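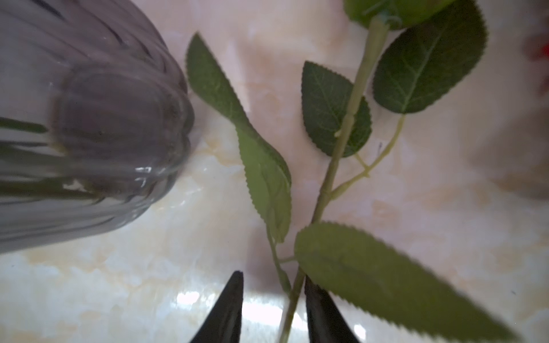

**HIRNBY, 3/18/23** – Work under the cut flower cold storage grant is on schedule except for the packing shed drainage, which has moved to April. Spending to date is within the approved budget. No change to the scope is requested.

## Cold room

The Ragnarsson condensing unit was installed on the north wall of the packing shed and commissioned at the end of the reporting period. The room holds 2 °C with the door closed. During loading it rises to 5 °C at the door end and takes 38 minutes to recover. The specification allows 45 minutes, so no further work is planned on the unit itself. A strip curtain has been ordered to cut the rise at the door.

Capacity is 400 buckets on three tiers of racking. The top tier is not in use at present. The shelf brackets supplied were the wrong depth and the replacements have not arrived.

Power draw was logged over two weeks. The average was 342 kWh per week, with the room about half full. A summer figure will be needed before running costs can be given to growers, and the per-bucket storage fee remains provisional until then.

## Water and hygiene

Bore water at the Flalton site is hard and slightly alkaline. Untreated, it shortened the life of ranunculus and anemone stems in the first trial by up to three days compared with rainwater. The growers have now agreed on the following practice:

- rainwater for all conditioning buckets, dosed to pH 4.0 with citric acid
- bore water for washing down and for cleaning buckets only
- buckets scrubbed and drained after every use, then stored upside down
- knives and snips dipped between growers' lots

The rainwater tank at Flalton is too small for the peak weeks. A quote for a second tank is attached to the financial statement. It would be paid for from the contingency line.

## Storage trial

Stems from both sites were held dry or in water for seven or 14 days, then moved to room temperature and checked each morning. The first run covered ranunculus, anemone and tulip. Tulips held dry for seven days lasted as long as fresh-cut stems. Ranunculus held dry for 14 days had soft necks on arrival at room temperature and should not be sold. Anemone results were uneven between the two sites, and the run will be repeated with stems cut at the same stage of opening.

Snapdragon and stock will be added in the next run, subject to supply from Lilitz.

## Sales

Lilitz took around 800 bunches through the cold room in the period. Two deliveries were rejected in part, both for bruised petals caused by overfilled boxes. The packing sheet has been amended.

## Next period

1. Shed drainage, including the new sump (April).
2. Replacement brackets fitted and top tier loaded.
3. Second storage trial run.
4. Door curtain fitted and recovery time measured again.

The trial data sheets are available on request.

Akosua Kwofie
Project Manager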